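Grout haze won't come off gray floor tile

Griston
Posted Wednesday in Floors and Walls

We had 12-inch gray porcelain put down in the laundry room and back hall in November. The installer used a light gray grout, the sanded kind, and left the same day. By the next morning there was a dull film over every tile. I mopped with plain water three times and it looks fine wet, then the film comes back as it dries.

The bag says Plamitell on it, and that is all I have because the rest of the label got torn off. The tile has a matte finish and is not sealed as far as I know. I don't want to use acid if I can avoid it. The water heater and the furnace are both in that room and there is only one small window.

Is vinegar safe? My neighbor says yes and the tile store says no.

3 replies

Ans Brouwer

It's grout haze, and it is normal for it to show up after the floor dries. Porcelain is not hurt by vinegar but the grout can be, especially if it is cement based and still new. I would skip it.

Start with a dry white nylon pad, the kind sold for floor buffers, and rub a small area behind the door. If powder comes up, keep going by hand and vacuum as you work. If nothing comes up, the haze is probably from a polymer additive and you need a haze remover made for that. Ask the installer which type of grout it was before you buy anything.

Gray tile with light grout lines: 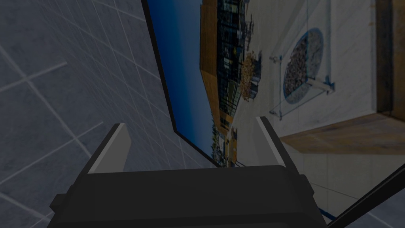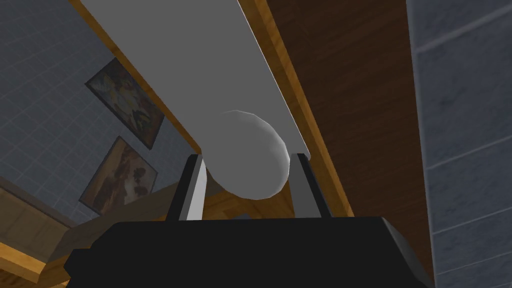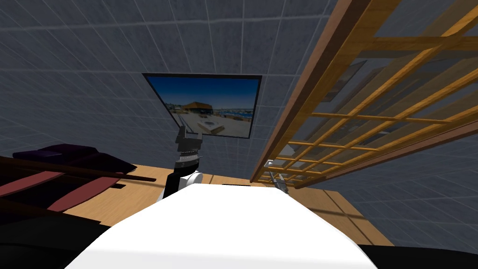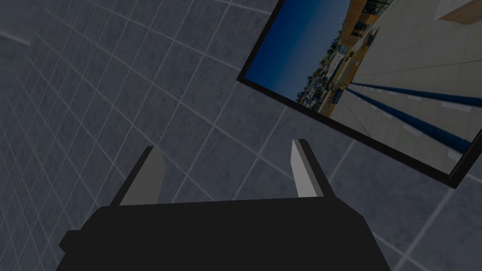 When you do use a remover, wet the grout joints with clean water first so they don't soak it up. Work in a patch you can reach without moving your knees, leave it on for as long as the bottle says, scrub, and pick it up with a sponge and a second bucket. Rinse twice. Most people rinse once and then wonder why the floor is sticky.

Leave the window open and put a fan in the doorway — even the mild ones smell.

ahonen

had the same thing in our kitchen. just used vinegar and hot water, 15 minutes, came right off. grout is fine so far

Kojo Ametepe

Before you do any of this, call the installer. Cleaning off the haze is part of the job and it should have been done before he left. I paid $1,310 for a bathroom floor and the installer came back for the haze at no charge.

If he won't come, get the grout type from him in writing. With epoxy grout the nylon pad will not do much, and the longer it sits the harder it gets. With cement grout you have more time. Don't seal anything until the film is gone or you will lock it in.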